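Ollard Two-Arm Bench Guide
Section 6: Clearing and Checking the Table Before a Run
5 min read

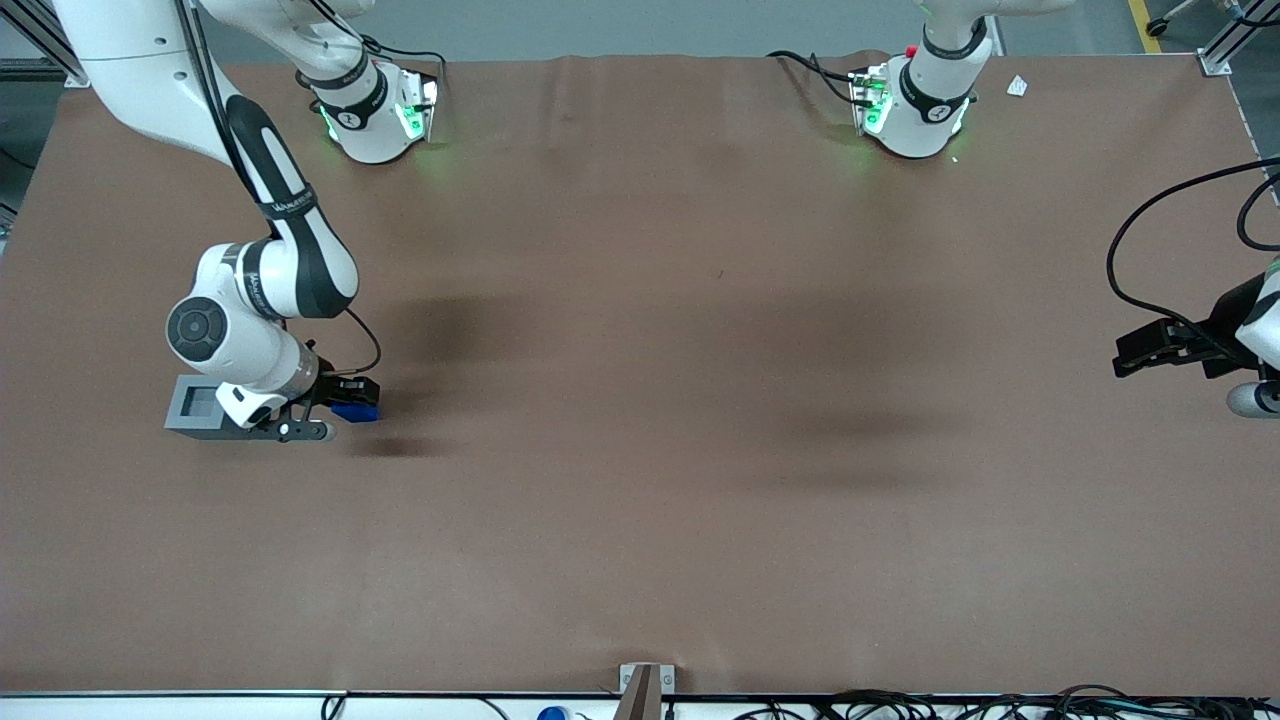
6.1 Before you touch anything

Welcome to the part of the guide that everyone wants to skip! Please stay with us for a few minutes, even if you've set up a bench like this many times before, because most of the calls that come in to our Solheim workshop are about a cable or a forgotten tool, and hardly ever about the arms themselves.

1. Press the stop button on your operator panel and leave it pressed. A green light on an arm base should never be taken as permission to reach in.

2. Tell anyone else at the bench, out loud, that you're about to work on it. (Yes, even if they're sitting right next to you.)

CAUTION: Treat both arms as live until the panel reads HOLD. An arm that's standing perfectly still may only be waiting for its next command.

6.2 Cables

3. Start at the left arm and follow each cable with your fingers, from the base connectors outward. Where a cable crosses the tabletop, it should lie flat and stay well outside the area you've set for the grippers.

4. Do the same on the right arm, then look at the cables that run along the links. They need enough slack to let the wrist turn all the way in both directions, but a loop that swings wide can catch on the other arm, so take your time here and move the wrist slowly by hand if your model allows it.

5. Check the straps. A strap should hold its cables snugly without pinching them. If you can't slide a fingernail under it, it's too tight.

6. Look along the near edge of the table, where spare cable likes to collect. Gather up anything that could be snagged by a sleeve or pulled down by someone walking past.

Note: We recommend replacing the wrist cables after 3,104 hours of running time, and sooner if the jacket feels stiff or sticky. Write the hours in your bench log.

6.3 The work area

7. Keep the middle of the table open. Park parts and fixtures at the sides, and bring them in only when the job calls for them. Arms that share a table need somewhere to pass, and you'll be glad of the room.

8. Wipe down the surface with a dry Lastex cloth. Glossy tops throw reflections that can bother a vision system, and so can strong shadows from the arms, so switch your overhead lights to the setting you'll use during the run and leave them there.

9. Check that any position markers are lying flat. Don't move one to make space for a part. If a marker has shifted, go back to Section 2 and repeat the alignment.

10. Inspect the floor behind the table. Any tape line there marks a keep-out area, and chairs, bags and carts all belong on the far side of it.

6.4 First motion

11. Step back, release the stop button, and run one arm at a time at the slowest speed. Keep a hand near the button the whole way through.

12. Run both arms together only after each one has finished its own pass without a warning. Should you see code 132, stop and go through 6.2 again from the top.

Reader comments

Ulla Bakke: We printed 6.2 and taped it up by the bench at Trernport. Could you add something about which way the straps should face? Ours came with the buckle toward the elbow and it rubs.

Etornam Ofori: Ulla, turn the buckle to the outer side of the link. I did that in January and the rubbing stopped. Step 8 helped us too, we'd been changing the lights halfway through setup.

Ulla Bakke: Thank you, will try it this afternoon!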